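Osei Two-Arm Bench Kit
by Firby

Home / Bench equipment / Osei

Osei is a table-top kit with two arms for people who want to test if a machine can take over small sorting and tidying work. It is sold to schools, repair shops, packing rooms and some very patient homeowners. You receive two arms, two parallel grippers, the table clamps, the power unit and the Dikmont control software for one computer.

Can it do my chores already?

We receive this question every week, so we answer it before the specifications. For some chores yes, for most of them no, and for a few of them only when a person stays near the table.

Osei is good at picking up single objects of a firm shape and putting them in another place. Rolls of tape, plastic cups, small boxes and wood blocks are in this group. If the object has a clear edge and it does not bend, the fingers can hold it well. The colour of the object is of small importance, but shiny things give more mistakes than matte ones.

Osei is not good at cloth. It can lift a tea towel, but the folding is slow and you will do it again yourself. We also don't recommend it for glasses, knives, full bottles or anything that you would be sorry to lose. It does not wash dishes. It can put dry plastic plates in a rack when the rack stands always at the same place, and even this needs an afternoon of teaching.

Tidying a bench at the end of the day is the work that our customers like most. You give each arm its own container and the arms can work side by side, each on its own half.

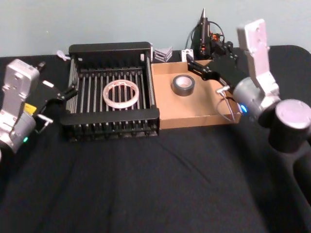
We ask you to begin with tape because it forgives a lot. A roll can be held by the outside or by the wall of the ring, and it comes to no harm when it falls. Wumpini Wumbei, who writes our lessons, made the first three of them with tape only. After these you can go to tools with handles, and later to mixed objects.

How fast is it?

Slower than you. In our own workshop we gave Osei a long trial with 500 pick-and-place tasks, all of them with objects from a normal repair bench. It finished 380 without help. In the others a person had to move the object a little or start the task again. Please keep this number in mind if you calculate savings for your shop. Perihan Akyol in our sales office will tell you the same on the phone, and she has advised more than one customer to wait a year.

What you need to have

A firm table, which does not shake when you lean on it. A plain dark cover with no pattern helps the software to find the objects. Light from above, with no direct sun in the afternoon. The computer is not included.

Please leave free space behind the arms for the cables. The most common repair we do is a cable that was caught by the arm during a turn, and the warranty does not cover this.

In the box

Arms, left and right: 2
Parallel grippers with black fingers, mounted
Table clamps and hex keys
Power unit with Australian plug
Dikmont software licence, one computer
Printed lesson book, in English

Price and delivery

The complete kit costs $2,206 including GST. Delivery to the capital cities is included, other addresses are calculated at checkout. The next lot arrives in our warehouse in February. Orders are packed every Monday.

Spare fingers and the Florner soft finger covers are sold separately. The covers are useful for smooth plastic, but they wear out quickly, so order a second pair.

Customer comments

"I bought it for the sorting of returns. It does the boxes and we do the bags. For me this is a fair division of labour." Percy Arango

"My students learned more from the failed tries than from the good ones. Setup took longer than the book says." Adjoa Zakaria

"It will not do my laundry. I did ask." Laine Rozīte

Questions before you order? Write to the Osei desk through the contact form and tell us which objects you want to move, with their size and weight.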